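Chibuzor Shehu on seeds, patience and a good bean

When I finally got Chibuzor Shehu on the phone he was eating lunch standing up, and he apologized for it twice before I could even say hello. He has been saving vegetable seed in Pasden for longer than most of his neighbors have had gardens, and he'll talk about it for as long as you let him (I let him, gladly).

It started with a bean. "My aunt mailed me an envelope in May of 2000," he told me, "and there were 45 beans in it and no letter. I called her up and she said, well, plant them." He did, in a strip of clay beside the garage, and most of them rotted. The few that came up he still grows, under the name Bokel, after the road his aunt lived on.

I asked what beginners get wrong, and he laughed for a good while. "They pick too early! You want that pod dry on the vine, so dry it rattles, and then you wait another week if the weather holds." He is just as firm about squash, which he says will cross with anything in the next yard, and he won't trade squash seed with anyone unless it was pollinated by hand.

We got onto storage after that, a subject he has strong feelings about. Paper envelopes first, always, until the seed is truly dry – then something with a lid and divisions, kept in the coolest closet in the house. He writes the variety and the year on everything, even the ones he's sure he'll remember.
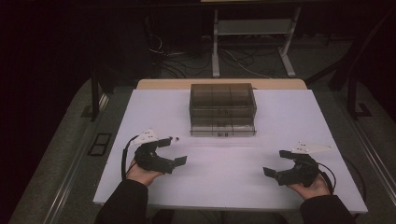 Jaber wondered whether old tomato seed was worth keeping at all, and told me a packet had sat in a kitchen drawer for years before three plants came out of it. Shehu wasn't surprised when I passed this along. "Tomatoes are forgiving," he said. "Onions, no. Onions you use next spring or you forget about them."

He is sending out Bokel beans again this year, a small handful to each person who writes, and he asks only that you mail a few back if they do well. He'd also like to hear from anyone still growing the Pruline pepper, which he lost in a wet summer and has been missing ever since.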